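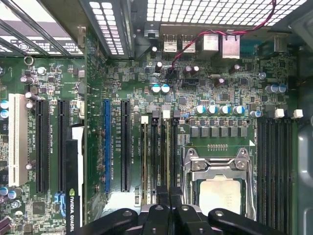
Can one gripper handle every job inside a desktop computer?

The best answer I got at the Langat open day was "most of them, if you choose the fingers carefully." Memory modules, expansion cards and drive carriers are all within reach of an ordinary two-finger gripper. Cable plugs are much harder, and people still do most of that work by hand.

I went on 09/12/2025 with a notebook and a list of questions I'd been saving up since August. Langat takes old office computers apart for reuse, and a small group there has been comparing two grippers, the Pilov and the Deris, to see which one deserves a permanent spot on the arm. The site is in Ginia, at the end of a very long industrial road (the bus stops at the wrong end of it, so bring good shoes).

Nabila Slaoui runs the gripper trials and took our group around. She started us at a bench with both grippers laid out so we could pick them up. The Pilov is the heavier of the two and closes with a firm, slow motion that I liked right away. The Deris is quicker and lighter, and its fingers come off with a single screw each. I got to swap a set myself and was very pleased with my time until Ehab Saber did it in 15 seconds while talking to someone else!

Ehab looks after the controller and the cameras. His part of the tour was my favorite, mainly for the wrist camera. He had it up on a big monitor, and when the arm moved down toward a motherboard you could see just how much of the view the fingers take up. With wide fingers you lose the bottom part of the image, and that is often the part you most want. They've tried three mounting angles so far. Tilting the camera further out gives a cleaner look at the board but a worse look at the fingertips, and Ehab prefers to keep the fingertips. The software can guess where the board is, he told us, but he wants to see where the fingers are.

Memory was the main test. Each gripper had done 48 modules before we arrived, with the slot latches opened first. Both did well on the straight pull. The Deris had more trouble when the module was a little tilted to begin with, and the Pilov just held on and brought it up. Graphics cards were the other way around. A card gives you a nice long edge to hold, but there's often another slot or bracket right beside it, and the slimmer Deris fingers got in where the Pilov ones touched the neighbors. I asked if anyone had tried slim fingers on the Pilov. They have a set on order.

Nabila is strict about the processor socket. Nothing goes near it in these trials until the arm has slowed to its lowest speed – old sockets have fine contacts, and a bent one turns a good board into scrap.

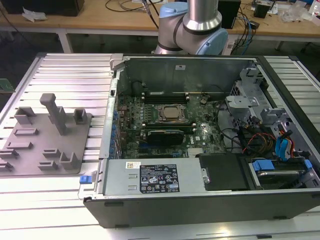
Fixtures turned out to be half the tour, and I could have stayed on them all afternoon. A gripper comparison only means something if the computer sits still, and Langat has spent as much thought on holding things as on grabbing them. The table is made of long aluminum profiles with grooves between them, so clamps and plates can be moved wherever the next case needs them. I was especially taken with the gray molded plate beside the chassis, with its open box holders and low slots. I've been putting loose parts in baking trays at home, and I came away wanting a plate like it. Nabila said they've redrawn theirs more often than she'd like to admit, usually by a few millimeters.

We then moved on to force limits. Ehab set the Pilov too gentle on purpose, and the module stayed in its slot while the fingers slid up the sides. One notch higher and it came out cleanly. He keeps a separate setting for each kind of part, and he showed us the list on his screen. The goal is 1000 pulls for each gripper before they make a decision, and 3000 for the winner before its fingers are replaced. I asked which one he'd bet on. He said the Deris for cards, the Pilov for memory, and a tool changer if the budget stretches that far.

There was time for questions at the end. Someone asked about cables, and we got a long and very open reply about soft fingers, hooks and a small suction cup that didn't work at all. I loved that part. Thin wires move when you touch them, they hide each other from the camera, and the plugs have little clips facing any direction they please. The group has a shelf of finger shapes they've tried on plugs, and we were allowed to handle those too. My pick was a narrow one with a notch near the tip – Nabila says it works on the big power plug and hardly anything else.

The next visit will be after the slim Pilov fingers arrive. Groups are small, so put your name down early, and wear closed shoes or you'll be watching from behind the yellow line. I've already asked to come back.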